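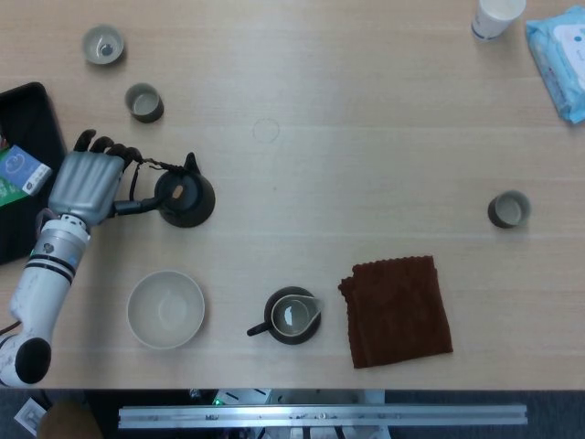 Figure 1. Tea table task, left arm at the teapot. Small cups on both sides, bowl and towel along the near edge.

Teaching a Robot Arm to Serve Tea by Remote Control
Project report, Sylvie Beaudoin
2018-11-10

1. How I ended up with the tea task

When we picked topics back in June I wanted the block stacking one, because blocks don't have handles. Two other people wanted it too, so I got tea. I was pretty grumpy for a week or so and then I got completely hooked!

The idea is that I drive the arm from a second station with a glove and a tracker on my wrist, the robot copies me, and everything gets recorded: joint angles, finger positions, and the view from the head camera. Those recordings are the demonstrations. Later a model (I used the one from the Ongart course package with hardly any changes) tries to learn the motion from them.

2. Setup

The glove software is called Vernau and the recording tool is Dusamton. They do not like each other. I lost most of my second week to a clock mismatch where the video ran ahead of the joint data, so the model would have learned to close its fingers before it got anywhere near the pot. If you take this project over, check the timestamps first, please.

The table stays a bit cluttered on purpose. I moved the cups and the bowl between takes so the model couldn't just memorize one layout (my first set of takes had everything in the same spot, and I threw all of those out).

3. Driving the hand

The teapot is by far the hardest thing on the table. It's small and dark, and the robot's four black fingers are dark too, so on my screen it's really tough to tell where the fingertips stop and the pot begins. I don't feel anything through the glove either. What helped was coming in slowly from the side, stopping, looking, and only then closing. My early takes look like somebody swatting a fly.

The white bowl was easy. The creamer was okay as long as I left the saucer alone. The towel I only used for a side test, pinch and drag, and it bunched up every time.

I did 200 takes in total and kept 1,452 short clips after cutting them up into reach, grasp, lift, tilt and put back. A good full take was almost 30 seconds. I also had nine takes done by my lab partner from the Allitz group, who had never worn the glove, and hers were smoother than mine, which stung a little.

4. What the model learned

Reaching works nicely. Grasping works when the spout points away from the hand and gets shaky when it doesn't, and I think that's my fault, since I mostly set the pot down the same way without noticing. Tilting is still too fast. We never used real tea or water, so I can't say anything about spilling.

5. Next time

More pot angles, a lighter colored pot, and shorter sessions. My wrist got tired long before I admitted it, and you can see it in the later clips, where the arm sags a bit on the way back to rest.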